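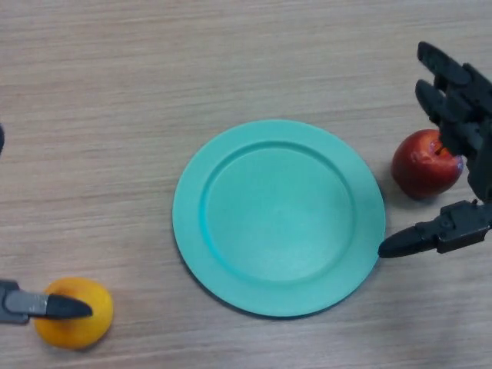
From: Venla Pitkänen
To: Kandlow kitchen list
Subject: Re: plates for the fruit table
Sun 7 August

On Friday Paavo Seppälä wrote:
> Has anyone found a decent everyday plate for fruit? Ours are all
> white and deep, and the apples roll to the middle and bruise
> each other. Something flat with a proper rim would do.

Paavo, yes! Go turquoise! I've had a plastic one on the table all week and I'm completely sold on the color. A red apple next to it looks twice as red, and anything yellow-orange (peaches, apricots, whatever the market has) just glows. Mine has a wide flat rim and a shallow well, so a peach stays put but you can still get your fingers under it.

I got mine at the Saarela flea market for 5 euros, with a jug thrown in. Jianguo says the shop in Drirnby had a stack of them in April, so try there first.

One tip: put the apples and the soft fruit on separate plates. My peaches last much longer that way, and it gives you an excuse to own two plates :)

I'm making apricot cake on Tuesday if anybody wants the recipe. It takes 17 apricots and a shameful amount of butter.

Venla

Filed under: Table & Kitchen, Fruit

2 comments

Aarne Lappalainen: Recipe please! Can it be done with plums?

Gaetano Bortolotti: Drirnby still has the turquoise, bottom shelf at the back. I took four.

Recent threads
- Getting berry stains out of linen
- Who has the big jam pot?
- Re: Re: Bovov bread knife, worth it?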